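Zwei Finger, zu früh auf

Warum ein Greifarm bei Plindolitz wochenlang Becher fallen ließ und keiner den Fehler sah, obwohl er im Protokoll stand

22. September 2021

Erst das Geräusch. Plastik auf Stein, ein trockenes Klack, dann noch eins. In der Versuchsküche von Plindolitz kannte man es im März schon auswendig. Der Arm fährt hin, greift, hebt an. Und öffnet. Mitten in der Luft, ohne Befehl, jedenfalls ohne einen, den irgendwer gegeben haben wollte.

Dabei klang die Aufgabe nach Kinderspiel. Tisch abräumen. Einen Becher nehmen, ihn ablegen, zurück in die Ausgangslage, nächster Gegenstand. Das Projekt heißt Nerkora und soll später mal in Teeküchen laufen, in Pflegeheimen vielleicht, in Büros. Kleinkram wegräumen, den sonst Menschen wegräumen. Geübt wird zum größten Teil in der Simulation, erst danach kommt echte Hardware dran. Billiger, schneller, und wenn etwas runterfällt, fegt keiner.

Genau das war ein Teil des Problems.

Denn gefallen ist anfangs nur Virtuelles. Ein Becher aus Polygonen, na und. Der Lauf wird abgebrochen, zurückgesetzt, der nächste startet. In der Auswertung stand dann "Griff verloren", und Griff verloren, das kommt vor. Reibung falsch eingestellt, Becher zu glatt, Finger zu weit oben angesetzt. Also wurde an der Reibung gedreht. Dann am Anfahrwinkel. Dann wieder an der Reibung.

Die Quote wurde besser. Kurz. Dann wieder schlechter, und zwar bei Gegenständen, die vorher nie Ärger gemacht hatten. Stifte zum Beispiel. Ein Stift rutscht nicht aus zwei Fingern, wenn die Finger zu sind. Auf diesen Satz hätte man früher kommen können, heißt es heute im Team. Man kam erst drauf, als der Fehler auf dem echten Arm auftauchte, mit einem Keramikbecher, voll mit Wasser, neben einer Steckdosenleiste.

Verletzt wurde niemand. Die Leiste war hin, der Becher auch. Eine Kollegin stand nah genug, um nasse Schuhe zu bekommen. Zu nah eigentlich, die Absperrung war für den Umbau weggeräumt und noch nicht wieder aufgestellt. Im internen Bericht nimmt dieser Punkt mehr Platz ein als die Technik. Zu Recht.

Die Suche danach: mühsam. Hartley, der Dienstleister für die Steuerungssoftware, vermutete den Greifer. Eken, zuständig für die Greiftechnik, vermutete die Software. Zwei Tage lang gingen Mails hin und her, in denen jeder höflich auf den anderen zeigte. Der Greifer wurde ausgebaut, geprüft, wieder eingebaut. Befund: ohne Befund.

Dann setzte sich jemand hin und las die Protokolle, alle, Zeile für Zeile. Und da stand er, der Befehl zum Öffnen. Sauber abgeschickt, sauber ausgeführt. Er kam aus einer Schutzfunktion. Gedacht war die so: Meldet der Greifer nach dem Schließen nicht rechtzeitig, dass er Kontakt hat, geht er vorsichtshalber wieder auf. Damit nichts zerquetscht wird, kein Gegenstand und vor allem keine Hand. Vernünftige Idee. Nur begann die Uhr nicht beim Schließen zu laufen, sondern schon beim Anfahren. Wer lange anfuhr, hatte am Ziel kaum noch Zeit übrig. Kam die Rückmeldung dann etwas verspätet: auf.

Deshalb auch das wirre Muster. Nahe Gegenstände klappten fast immer. Ferne selten. Und weil die Übungsszenen ständig neu gewürfelt werden, mal Stift vorn, mal Becher hinten, sah das Ganze nach Zufall aus. Der Verdacht fiel auf die Dinge, nicht auf den Weg zu ihnen.

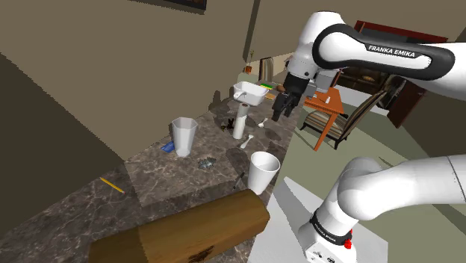

Seitdem wird anders gemessen. Jeder verlorene Griff bekommt einen Zeitstempel und die Länge der Anfahrt dazu, und ein Lauf gilt nicht mehr als "gescheitert", ohne dass einer der Gründe ausgewählt wurde. "Griff verloren" allein gibt es in der Maske nicht mehr. Lästig, sagen die, die sie ausfüllen müssen. Bleibt trotzdem.

Die Uhr selbst war schnell umgestellt. 20 Zeilen, Kommentare mitgezählt. Länger dauerte die Frage, was eine Schutzfunktion überhaupt darf. Loslassen ist sicher, wenn eine Hand dazwischen steckt. Loslassen ist alles andere als sicher, wenn heißer Tee am Haken hängt bzw. zwischen den Fingern. Beides unter einen Hut zu kriegen ist schwer, und Nerkora hat da bisher nur eine Zwischenlösung: Ist etwas angehoben, senkt der Arm erst ab und öffnet dann. Langsam. Fehlt die Rückmeldung schon vorher, also noch am Tisch, geht er weiterhin sofort auf.

Ob das für den Betrieb neben Menschen reicht, ist offen. Eken will einen zweiten Sensor in den Fingern, Hartley hält das für überflüssig und teuer. Bei Plindolitz hat man sich noch nicht entschieden. Die Absperrung steht derweil wieder und ist jetzt am Boden verschraubt. Volle Becher sind bis auf weiters aus dem Programm.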